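Building a Tabletop Arm at Home
Handout 4: Layout, First Picks, Logging
Prepared by Ulla Rantala for the Helham shared workshop course, February

By this point your arm should be assembled and each servo should have its own ID. If two servos answer to the same ID, go back to Handout 3 before you power the whole chain.

Set the serial rate, home the arm, and run the wrist through its full travel by hand with torque off. Listen for the cable catching. Blair Semple's notes on strain relief are in the Pullow folder. 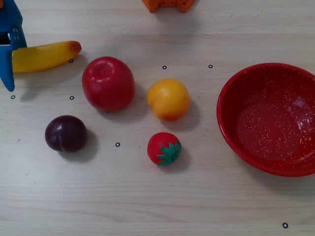

Object choice matters more at this stage than tuning. Start with shapes that differ in how they roll and how wide they are, and keep the target in one spot until the pick is reliable. A banana gives the jaws a long, narrow body to close on. The apple and the plum are rounder and will roll if one jaw touches early — approach them from straight above and close slowly. Leave clear table between the fruit and the bowl so a dropped piece does not knock the others.

Gripper settings

Open position: 499
Closed position on the banana: 359
Step per update: 17

These are raw values from the arm Milagros Mercado and I built. Yours will differ with horn alignment, so find your own and write them inside the cover of your logbook.

The place move

Raise first, then rotate the base, then lower. Do not combine the three yet. Stop the descent above the rim and open the jaws there.
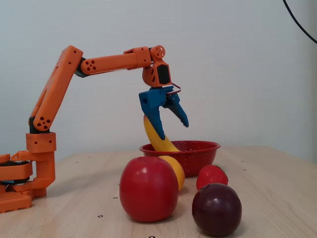
Fig. 2. Orange printed arm with blue gripper, jaws apart, banana beside the red bowl.

For next session: run 100 attempts with one object and log each as pick, drop or miss. Note any servo that feels warm. Send the log to Efren Dela Peña by 6 p.m. the evening before class.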